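How to Buy Concert Tickets in a Presale Without Overpaying

Every tour announcement now comes with a presale, and most come with more than one. There's the artist presale, the card holder presale, the venue presale, and something called a "preferred access window" that seems to be a presale for people who missed the presale. The pitch is always that you get first crack at the good seats. I have my doubts, but if you're going to do it, do it like this.

Step 1. Find out what the code gets you

Read the fine print before you hand over an email address. A code usually gets you into a line. It does not hold a seat. When Brukitz put its spring theater run on sale in April, the fan club page promised "priority seating" and the terms underneath said "subject to availability." Those two phrases can't both mean much.

If the club costs money, be extra careful. Paying 40 dollars for a chance to pay more money is a deal only if you wanted the T-shirt.

Step 2. Set your ceiling and write it down

Look up the venue's seating chart the night before and choose two sections you'd be happy with. Put a top price next to each one, fees included. Write it on paper. You will have a timer running on the screen and you will not do good math.

Floor seats deserve a hard look. On a flat floor, row 30 is mostly a view of other people's phones, and it's often priced above the first rows of the side bowl.

Step 3. Log in early, once

Sign in 5 minutes before the waiting room opens, with your card already saved and your billing address checked. Use one browser on one device. I know the forums swear by opening a dozen tabs. Some ticket sites treat that as suspicious and send you to the back, and I've never seen anyone prove it helps.
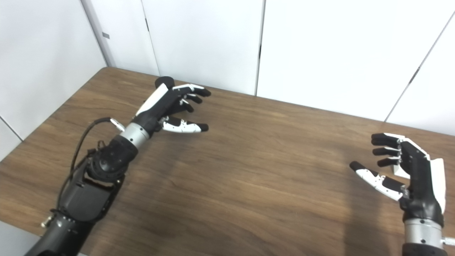
Don't refresh once you have a place in line, even if the bar looks stuck. My number for the Plevora arena date was 1188, and it sat there long enough for me to make lunch. I still got two seats in the side bowl - not great ones, but under my ceiling.

Step 4. Check the label on the seat

Once you're in, turn off resale listings and anything marked as premium or platinum. Those are often ordinary seats with a price that moves with demand. On some maps the filter is hidden behind a small icon, and it's switched on by default. Draw your own conclusions.

Then click through to the final total before you get attached. The first price you see may not include service fees.

Step 5. Be ready to close the window

If everything left is over your number, leave. Promoters often hold tickets back for the general sale, and production holds can be released once the stage is set up. I checked the Nestard Hall page at 4 in the afternoon on the day of a show the Fung fan forum had called "totally gone," and there were pairs in the lower level at face value.

It won't work every time. For a small club show I'd take the presale seat and stop looking.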